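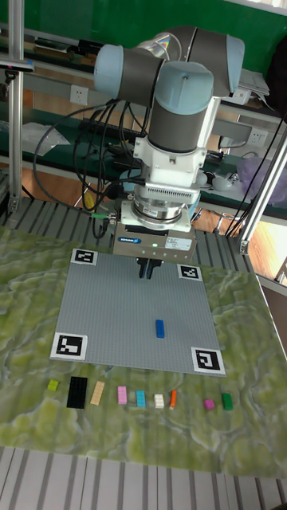

La celda de montaje de la jornada de puertas abiertas de Ornar. Pinza SCHUNK, placa base con marcadores en las cuatro esquinas.

Hilo sobre la visita de esta mañana al laboratorio de manipulación de Ornar. Voy a lo técnico. El resto del programa (charla institucional, café) está en su web.

1/ La demo consiste en ensamblar figuras planas con ladrillos de juguete sobre una placa gris tipo LEGO. El operador elige la figura en una tableta y el planificador decide el orden de colocación. No hay trayectorias grabadas, salvo la de ida a posición de reposo.

2/ Los marcadores cuadrados de las esquinas definen el sistema de referencia de la placa. Si la placa se mueve, se vuelve a estimar la pose y se sigue. Lo pidió alguien del público: la giraron un poco a mano y el brazo tardó 6 segundos en reanudar.

3/ Con un solo marcador bastaría en teoría. Tae-yang Shim, que llevaba la demo, explicó que usan los cuatro para promediar el error de orientación. En una placa de ese tamaño, un error angular pequeño junto a una esquina ya te saca del paso de los tetones en la opuesta.

4/ Los ladrillos de suministro van sueltos sobre el tapete verde, en fila por delante de la placa. Sin bandeja ni alojamientos. Hay tamaños y colores distintos y no están alineados entre sí, así que la orientación de agarre se calcula pieza a pieza.

5/ El naranja es el caso difícil: delgado y algo inclinado. Pregunté por el criterio de agarre y la respuesta fue que lo dejan para el final si la figura lo permite.

6/ Pinza paralela de dos dedos. El piloto verde del cuerpo se ve bien desde el lado del público, detalle menor pero útil para seguir el ciclo. La inserción se hace con control de fuerza en el eje vertical: baja, detecta contacto, busca en espiral y aprieta.

7/ Dato que dieron: 3000 inserciones en la campaña de diciembre con el mismo juego de dedos. No dieron la tasa de fallo por tipo de pieza, solo la global, y sin ese desglose la cifra sirve de poco. Quedaron en enviarla.

8/ En directo vi 3 figuras. Dos salieron limpias. En la otra, una pieza quedó montada sobre el borde de un tetón, el controlador lo detectó por altura y paró. Shim la retiró a mano y relanzó desde ese paso. Me parece mejor demostración que las otras dos.

9/ Percepción: el tapete tiene un dibujo de aguas en verde y blanco, y pregunté si molestaba a la segmentación. Con las piezas de color saturado, no. Con la blanca crema y la verde lima tuvieron que bajar el peso del color y apoyarse más en la forma.

10/ Birdie Crenshaw, responsable de integración, contó que el planificador viene de un proyecto anterior con Dedov para preparación de kits. Lo que han rehecho es la capa de recuperación de errores. La versión antigua abortaba la secuencia completa al primer contacto fuera de tolerancia.

11/ Lo que no quedó claro: la calibración mano-ojo. Dijeron que la repiten "cuando hace falta". Sin un umbral escrito, eso no se puede trasladar a planta. Lo comenté y Crenshaw tomó nota.

12/ Tampoco hubo tiempo de ciclo oficial. Cronometré una colocación sin incidencias, de agarre a suelta: 9 segundos. Lento para producción, razonable para un banco de ensayo con búsqueda por fuerza activada.

13/ El siguiente turno de visitas es por la tarde y entra también el banco de Ultden, que a nosotros nos tocó apagado. Si alguien va, que pregunte por la repetibilidad tras cambio de dedos. Me quedé sin turno de palabra.

14/ Si me llega la tasa de fallo por pieza la cuelgo aquí mismo.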